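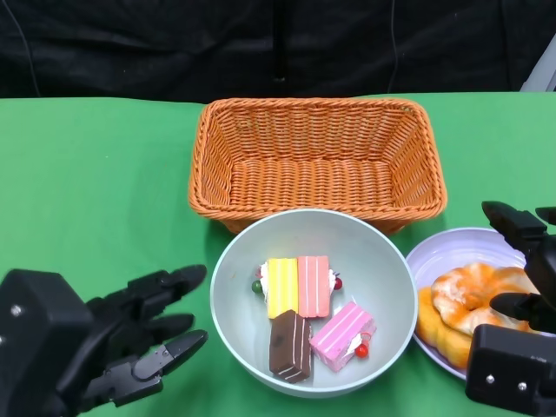
Cake slices in the big bowl, orange basket behind.

If you've ever tried running a pretend cake stall for a pack of four-year-olds, you'll know it goes off the rails the minute two kids want the same slice. I've done it every August for our street party in Prillton and I finally have a setup I'm happy with, so I'm writing it down before I forget (again!).

Start with the money, because that's the bit they love. I cut 18 cardboard coins per kid out of cereal boxes and colour them in with gold pencil. Don't bother with different values. My neighbour Hilkka Partanen made proper notes one year, lovely things with 1888 printed in the corner, and the littlies just wanted to swap them for each other.

Next, the menu. Draw it, don't write it! One picture per cake and a row of dots beside it for the price, so a kid who can't read yet can match dots to coins. I use a 400 mm strip of brown paper and peg it along the front of the stall at their eye level, which is lower than you think. Get down on your knees and check.
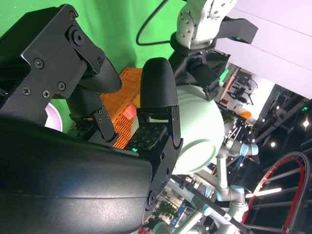 Up close, with four screws on the bracket.

Now the jobs. You want a baker, a shopkeeper and a customer, and you want them swapping often. I ring a bike bell when it's time to change over. Pendo Nyaga from the Clololthorpe playgroup put me onto that, and it beats my old method, which was yelling.

For aprons, cut an old pillowcase up the back seam and run a bit of elastic through the top. No hemming, life's too short.
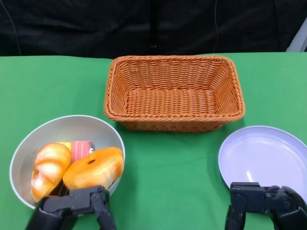

Woven basket towards the back of the green tabletop.

Orders to take away can go in anything with a wide opening, so small hands don't get stuck. Pop a tea towel in the bottom if you've got one spare.

Pack-up is part of the game too. I call out "shop's closing!" and every customer has to bring back whatever they bought. Coins go in a zip bag, menu gets rolled up with a rubber band, aprons straight in the wash. Mine all lives in a tub under the stairs, next to the camping gear and one lonely gumboot.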